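Nurgate Shoe Rack: notes for anyone opening this folder

Hello, and welcome! Nurgate is a small collection about one very ordinary job, putting shoes away on a low rack. It has 1,348 clips in it, split into 59 sessions, and I have tried to write down the things I would have wanted to know before opening the first one. The shoes are everyday pairs - high-tops, knit slip-ins, slippers - and they move between the top of the rack, the shelf and the floor from one clip to the next.

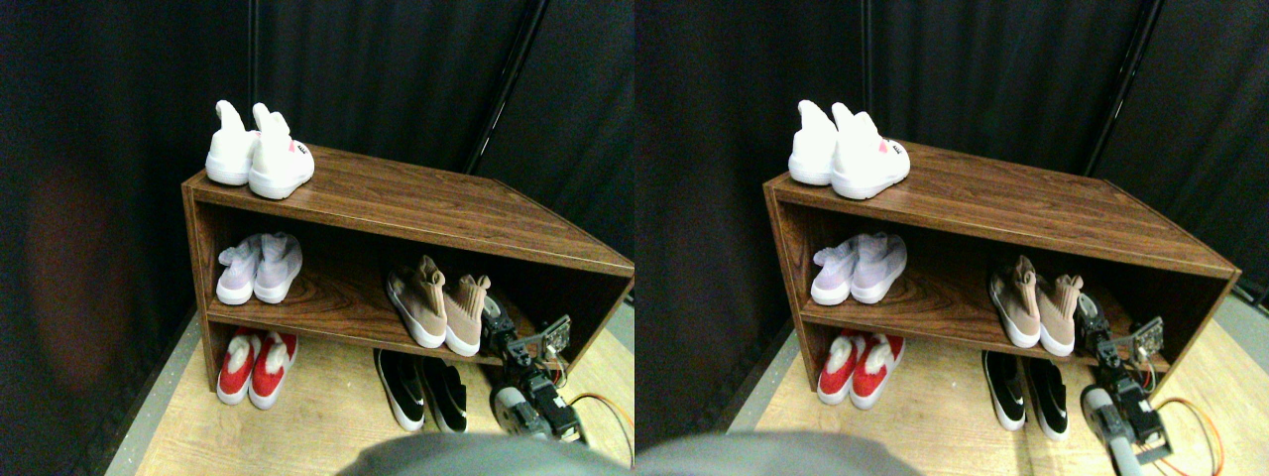
What is on the rack

The names in the labels file are plain ones. "White high-tops" live on top, at the left end, more often than anywhere else. "Lavender" is the pale knit pair and "beige sock" is the pair with the tall ankle cuffs. "Red slippers" have the white fluffy trim (everybody's favorite, mine included), and "black slip-ons" have white soles. Please keep these names if you add labels of your own, as the Feltico and Vieira folders use the same ones and it saves a lot of searching later.

How the labels work

Each shoe gets its own line, left and right separately, with a place and a facing. Place is one of top, shelf, bottom or floor. Facing is "in" when the toes point into the rack and "out" when they point toward the room. The same pair can be one way in one clip and the other way in the next, so please don't copy a line forward without looking. A shoe that has a hand on it is marked "held", even if the sole is still near the shelf.

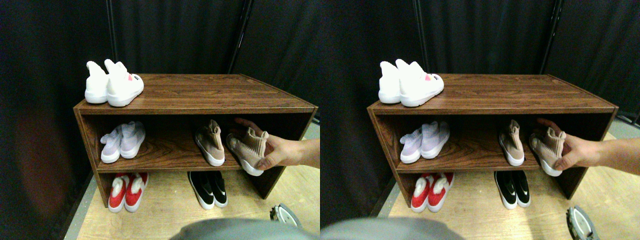

Pairs are a separate question from single shoes, and I went back and forth on this for most of June. In the end a pair counts as tidy only when both shoes are in the same place, face the same way and stand side by side. One shoe set at an angle to its partner is "loose pair", which sounds a bit stern, I know.

Known gaps

The first 20 clips use an older list of places with no "floor" in it. I mean to redo them. The Rustis labels have the same trouble.

Questions and corrections go to Sawsan Nseir. Tuesday is my day for answering them.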